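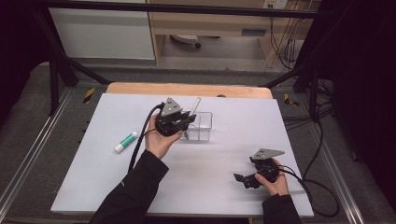

Clear compartment box on the white tabletop board, with a glue stick lying to the left.

Flivness Clear Compartment Box, small

Sold by Skoddale Desk & Storage

Small clear boxes are the easiest thing in the world to oversell. Most of the listings we get from suppliers promise that one will change the way you work. It's a plastic box with walls in it. We carry this one because it does that job decently and doesn't cost much, and we turned down a good many others first.

What it is

A small, rectangular, see-through box split into compartments. It sits on a desk, a shelf or a board and holds the thin stuff that otherwise rolls away: sticks, swabs, pencils, brushes, the odd pen refill. Longer items will stand up past the rim and lean, as the white one does in the photo. If you want everything upright and straight as a soldier, buy something taller. Flivness calls the lean "easy-reach display" in its brochure. We call it a short box.

What we like

You can see what's in it. That sounds like faint praise until you have owned opaque organizers and spent a morning lifting each one to look inside. Being clear also means it shows dust, smudges and dried glue, so plan on wiping it now and then.

The compartments are fixed. Some buyers ask for movable dividers and we understand why, but every movable set we tried worked loose within a few weeks and let the small pieces slide underneath. Fixed walls are dull and they stay put.

What we don't like

It's light. Empty, it will shift if you brush past it with a sleeve, and a tall item in one end compartment makes that worse. Load the other end too, or put a dab of removable putty under the base. Flivness says the box is "stable in any configuration." We would leave out the word "any."

The plastic scratches. Don't use a scouring pad on it, and don't stack it dry against another one and twist. A soft cloth with lukewarm water and dish soap is enough. We ran one through a dishwasher in October to see what the brochure's "easy care" amounted to, and it came out cloudy. Hand wash only, whatever the carton says.

No lid is supplied. Flivness has been promising one for a while and we'll list it when we have it in the stockroom.

Using it on a white board surface

A clear box on a white top is a little hard to spot at the edges, particularly under strong overhead light. If several people share the table, a strip of colored tape on one side helps. It also tells you which way around the box goes, which matters more than you'd think once each compartment has its own contents.

Keep glue sticks out of it. They take up room the slim things need, and a cap that isn't pushed on fully will leave a smear in the corner of a compartment that's a nuisance to get out. Lay them beside the box or give them a cup.

How it compares

The Hurine box is the other one people ask about. It has thicker walls, a better finish and a price we can't explain. If the box will be on show at a front counter, maybe. For a worktable, no.

The Osagie tray is cheaper and flatter. It's fine for clips and erasers but too shallow for anything with length to it, and brushes fall out when you carry it. We stopped stocking it after too many came back.

Pack sizes and ordering

Singles are available from our shop counter and by mail. The school and workshop carton holds 19 boxes, an odd number we have asked Flivness about more than once without getting an answer. Orders of 100 or more get the trade price. Above 500, please call before ordering so we can check what's in the warehouse; the stock figure on this page is updated overnight and can't be trusted at that size.

The maker says it has tested the base to 4,000 fills and empties. We haven't seen the test sheet, so treat that as the maker's claim and not ours.

Returns

Unused boxes can come back in the original wrap. Scratched boxes can't, unless they arrived that way, in which case send us a picture of the box before you put anything in it. Cloudy boxes that have been in a dishwasher are yours to keep.

Related items: tall brush cup, removable putty, colored edge tape, white tabletop board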